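Bins, Boxes and Tubs: The Gallery

We have been photographing storage since 2000, on and off, mostly off. What began as one page about a biscuit tin is now a site with 274 entries, and the tin has been demoted to number 202 after a vote that some of us still think was rushed.

The rules haven't changed. The container has to be in use, or near enough. It has to be holding something, even if that something is a single washer. Lids are allowed but score badly. Nothing from a shop display, please, however nice the shelves are. We get sent a lot of shop displays.

New entries go at the bottom of the page, where hardly any visitor ever scrolls. If you have come all the way down, hello, and mind the step.

A few notes from the last round of letters. The reader in Baltstead who wanted the bread crates back has been heard, and the bread crates will return in July, when we have finished arguing over whether a crate is a box. The Kinnear wheelie bins have been moved to their own page — they were frightening the baskets. And the long caption under the Judo club's kit trunk has been shortened by popular demand. It is still quite long.

Scores are out of ten and final. Complaints about scores are read aloud in the kitchen and then filed, in a box, which scored four.

Older entries, with their original captions, are kept on the back pages. Some of the captions are a bit pleased with themselves. We were younger.

Entry 274: Deep grey bin, with bars

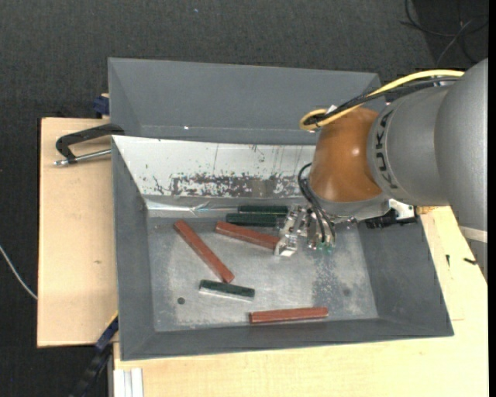
Dremstead, January 2025

Six bars in a bin that could take a good many more — three reddish brown, three dark green, and the red ones all pointing different ways, like guests at a party who haven't been introduced. We are fond of a generous bin. The sloping walls are a proper feature too, and the dark grey goes with the carpet, a matter on which most storage makes no effort at all. Extra marks for the second bin waiting behind it, and for the light wooden surface, which sets the whole thing off nicely. One mark lost for tidiness. Eight out of ten.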